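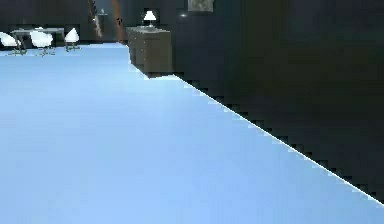

Lantern Night, or How I Spent Three Hours Near a River

Monday, October 16, 2023

Every fall Jallonport puts on Lantern Night, and every fall I have a reason not to go. One year it was a cold. One year it was somebody else's cold. Two years ago I got as far as the parking garage, saw the line of cars trying to get in, and went out for tacos instead, which I still think was the right call.

This year my sister-in-law Tonantzin bought the tickets back in August and taped them to my refrigerator, so that was that.

If you're not from the area, the idea is simple. You buy a paper lantern, you write something on it, and at eight o'clock everyone puts theirs in the river at once and it's supposed to be beautiful. This year they sold 757 of them. I know because a man with a megaphone told us the number every few minutes, each time as if it had just come in.

We took the shuttle from the Lellton side, and I'd recommend it if you enjoy standing. The website says it takes ten minutes. It took 27, and I spent most of them with somebody's folded stroller against my shin. The kids thought the bus was the event and were a little let down when we had to get off.

Food first. There were the usual trucks, plus a stand run by Rosimeire Coutinho, who used to have the bakery on Collo Street and whose cheese bread I have missed more than I've missed some relatives. I got a bag for the family and ate a good part of it before I found the family again. My nephew Xavier had a corn dog, then a second corn dog, then a lemonade the size of his head. You can guess how the ride home went. (Fine until the last stop.)

A word about the lantern writing. You get a marker and a spot at a long folding table, and you're meant to put down a wish or a memory. The woman next to me filled all four sides in tiny handwriting and was crying a bit. I'd written "new gutters." I turned mine around so she couldn't see it. Tonantzin wouldn't tell us what hers said. Xavier drew a shark.

Then we waited. The launch was set for eight, and at eight the megaphone man said there was a breeze. At 8:20 he said there was still a breeze. A brass band played the same four songs, and the second time through I started to like them – by the third I'd gotten over it. My husband Amos found a curb to sit on and looked happier than I've seen him all month.

They finally let us go down the steps at a quarter to nine. Everyone shuffled along, nobody fell in, and the lanterns went out onto the water in clumps.

And okay. It was lovely. The band stopped, the kids got quiet, and the whole bend of the river was orange all the way down to the footbridge. Mine got stuck against the bank almost right away and a teenager in waders had to poke it loose with a pole, but after that it did very well. I watched it until I couldn't tell it from the others. I might have been watching the wrong one.

If you're going next year: eat before seven, bring a jacket, skip the shuttle and park up by the library, where it's a bit of a walk but you can leave when you like. Lanterns are cheaper if you order ahead. The marker will get on your hands and it does not come off with soap.

Tonantzin has already asked about next year's tickets. I've told her to leave my refrigerator alone, and she says she'll use the front door.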